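Reading a River Through Its Mud: A Talk With the Hatik Isotope Lab 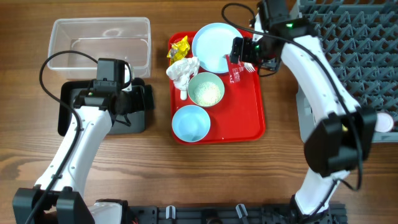 Most of the questions, according to the lab's director, come from anglers, and they all want to know whether the mud at Pokbridge is safe to stand in. It is! But what the lab can pull out of that mud is far more exciting, and I came home with a notebook full of it.

The method is gamma spectrometry on sediment cores. A tube goes into the lake bed, up comes a column of silt, and each slice sits next to a germanium detector until its faint radiation adds up to something readable. "We count for 60 hours on the upper slices," the director told me. "Deeper down the lead-210 gets so weak that we just leave it and go do something else."

Lead-210 loses half its activity in a little over 22 years, so the fading from slice to slice works as a clock. Cesium-137 from the weapons tests of the early 1960s gives a second, sharper mark (the peak really does jump off the plot, I got to see it). At Pokbridge that peak turned up 37 centimeters down, deeper than anyone on the team had bet.

"I thought we'd mislabeled the bag," said the technician who ran it. "So we ran the other core from the Mousavi inlet, and there it was again."

The detector is shielded with 500 kilograms of old lead, and the software, a homegrown package called Fateo, fits the peaks and subtracts the background. The technician wrote most of it and is still fixing the way it handles overlapping lines near 609 keV.

Next up are 2 longer cores, planned for April if the ice is gone by then. "Bring boots," the director said.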